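Media & Publishing > Local news > Corrections and retractions

Local news site mixed us up with another company. How do I ask for a retraction?

pinehollow_office

I run the front office for a small company called Workonen. We deliver bottled water and coffee supplies to offices and do nothing else. Earlier this month the Ruramard site, which covers our county, ran a story saying we had been dropped by the school district for sending false invoices. The company in the district's records is a different one. We have never had a contract with the district at all.

I called the newsroom number twice and left messages. Then I posted a comment under the story. The comment is still there, but the story hasn't changed, and it now has 68 comments, most of them calling us crooks. Two customers have asked me about it and one has put their account on hold.

My boss wants to send a letter demanding that they take the whole thing down, apologize on the front page and pay us for lost business, or we sue. I am the one who has to write it. I've never done anything like this and I don't know if I should start with that or with something softer. Is there a set form for a retraction demand? Does it have to come from a lawyer? We are in the US if that matters.

marginnotes

I worked on a copy desk for 12 years at two papers, and I handled corrections for a good part of that. I'm not a lawyer.

Phone messages and comments get lost. The person who checks the voicemail may be selling ads. Send an email to the editor and the reporter together, and put the word "correction" and the headline of the story in the subject line. Most sites have a corrections address at the bottom of the page or on the staff page. If there is one, copy it too.

Keep the email short. Paste the link. Quote the exact sentence that is wrong, word for word, and say under it what the true fact is. Do this for each wrong statement, separately. In your case it sounds like there are at least two: that you had a contract, and that you lost it over invoices. Attach whatever shows it. The district's own vendor list would be the best thing, and it is usually a public record you can ask for. Board minutes naming the other company would also do.

Then say what you want. A correction and a retraction are different things. A correction fixes the sentence and adds a note saying what was wrong. A retraction withdraws the statement or the whole story. If the story is true about some other company, the editor will probably want to keep it and swap the name, with a note at the top. I would accept that if the note names you and says clearly that you weren't involved. If they just take your name out with no note, the people who read the first version will never know.

Ask for the note to go out wherever the story went out. If they posted it on social media or sent it in a newsletter, the fix should go there as well. Ask them to clean up the comments while they're at it. They may not agree to that part.

Save copies before you send anything. Print the page to a PDF with the date showing, and take screenshots of the comments and any social posts. Pages change fast once an editor gets a complaint.

I'd leave the money and the threat out of the first email. At both papers I worked for, any message that mentioned a lawsuit went straight to the company's lawyer, and we were told not to answer it. A fix that would have taken an hour then took weeks.

Countyline_Reader

just sue them. they print whatever they want over there. they said the Fekura plant was closing and it was open the next day, never fixed it

b_tolliver_legalaid

Paralegal here, so this is general information only. I agree with most of what marginnotes wrote, with one caution about waiting.

Many states have a retraction statute. The details vary a lot. In some of them you have to make a written demand before you can sue, or before you can ask for certain kinds of damages, and there can be a deadline counted from the day you learned about the story. Some of those deadlines are short. Look up your own state's law now – the search terms are your state's name plus "retraction statute" – and write the date on a calendar. A friendly email may or may not count as a demand under your statute. It often has to be in writing, be signed, and name the specific statements that are false.

The letter generally doesn't have to come from a lawyer. But if you've lost a customer over it, pay for an hour with one who handles defamation. Bring the screenshots, the email chain and something in writing from the customer who put the account on hold. Don't ask that customer to guess at reasons, just ask them to confirm the hold and the date.

Two more things. Tell your boss not to argue in the comments under the company name. And be careful how you describe the other company. You can say "we are not the vendor in the district's records." You don't need to repeat what they are accused of.

Tags: retraction, correction request, defamation, small business, local news

Comments

pinehollow_office: Thank you both. The email went out at 10 this morning with the vendor list attached. The list has 37 names on it and we aren't one of them. Will also look up the statute tonight.

quillandstaple: Same thing happened to us at Sasaki a few years ago, wrong company in a court story. The reporter fixed it the same afternoon once we emailed, but the old version stayed in search results for a while. You can ask the search engine to refresh the page.

marginnotes: Good point about search results. Check the preview text on the social post too, it often keeps the old wording.

Countyline_Reader: still say sue

pinehollow_office: Editor wrote back and asked for a phone call. Should I do it or keep everything in email?

b_tolliver_legalaid: Take the call if you want, then send an email right after saying what was agreed.
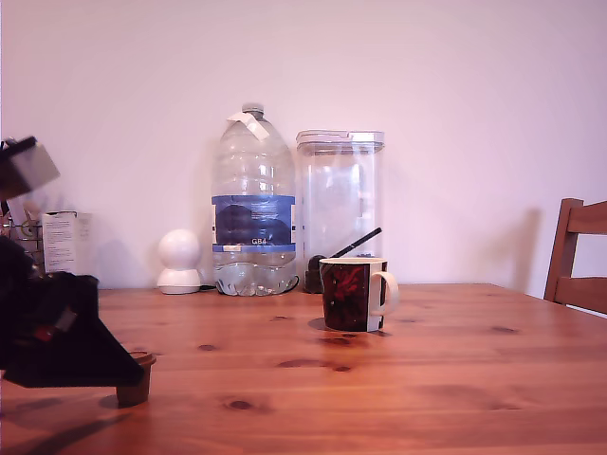
A large water bottle on a wooden table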